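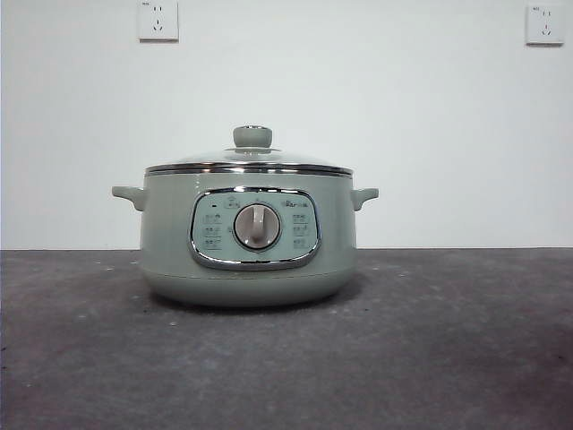

Electric cooking pot with glass lid, countertop.

Falside Produce Cooperative
Organic Handling and Storage Inspection — Checklist with Comments
Site: Famholm packing and storage building
Inspection date: Apr 26, 2019
Ratings used: Met / Met with comment / Not met / Not applicable

Scope

This inspection covers receiving, storage, packing and labeling of certified organic produce and dry goods at Famholm. Field practices are reviewed under a separate plan. The building also handles conventional produce, and the main concern of the checklist is the separation of the two.

Section 1. Records

1.1 Current organic certificates on file for all suppliers
Met with comment. Certificates were present for every supplier except Güler, whose certificate on file had expired. A current copy was received by e-mail before the close of the inspection and has been added to the binder.

1.2 Lot numbers traceable from receiving to shipment
Met. Lot 247 (yellow onions) was selected for the trace exercise. Receiving slip, storage location, packing record and bill of lading agreed on weight and date.

1.3 Non-GMO statements for seed and dry goods
Met with comment. Statements for corn meal and soybeans are filed by year of purchase. They should be filed by supplier, as the handling plan requires.

1.4 Complaint log
Met. No open entries.

Section 2. Receiving

2.1 Organic deliveries checked for intact labels before unloading
Met.

2.2 Truck cleaning statements collected
Not met. Statements were missing for 2 deliveries. The receiving clerk's sheet has a box for this item and it had been left blank both times. Drivers who arrive without a statement are to be held at the dock until one is completed.

2.3 Scales tested and tagged
Met. Tags legible on both the floor scale and the bench scale.

Section 3. Storage

3.1 Organic and conventional goods physically separated
Met with comment. Cooler bays are clearly divided. In the dry room, 6 sacks of conventional oats were found on a rack marked for organic goods. The sacks were closed and no contact had occurred. They were moved during the inspection.

3.2 Organic goods stored above conventional goods where racks are shared
Not applicable. Shared racks are no longer in use.

3.3 Cooler temperatures logged each shift
Met. Logs complete. 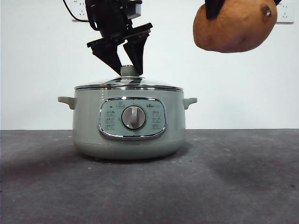 3.4 Pest control limited to approved methods
Met. Traps only — no sprays or baits are kept in the building. The trap map should be redrawn to show the new door on the north side. Trap 16 appears on the map in its former location.

Section 4. Packing and cleaning

4.1 Line cleared and rinsed before organic runs
Met. Rinse records signed for all runs reviewed.

4.2 Cleaning products on the approved list
Met with comment. All products in the chemical cabinet are listed. One spray bottle carried no label and was removed from use.

4.3 Bins and liners dedicated to organic use
Met.

Section 5. Labeling

5.1 Organic claim matches product category
Met.

5.2 Label stock controlled
Met with comment. Rolls supplied by Stistix for organic and conventional onions are nearly the same color and are stored in one drawer. Separate drawers are required. The office may wish to request a different color at the next order.

5.3 Certifier named below handler information
Met.

Corrective action

Items 2.2 and 5.2 require a written response from the site. Items 1.3, 3.1 and 4.2 may be closed by a note in the site log — no separate response is needed. The revised trap map is to be sent with the written response. Open items will be reviewed at the follow-up visit in July.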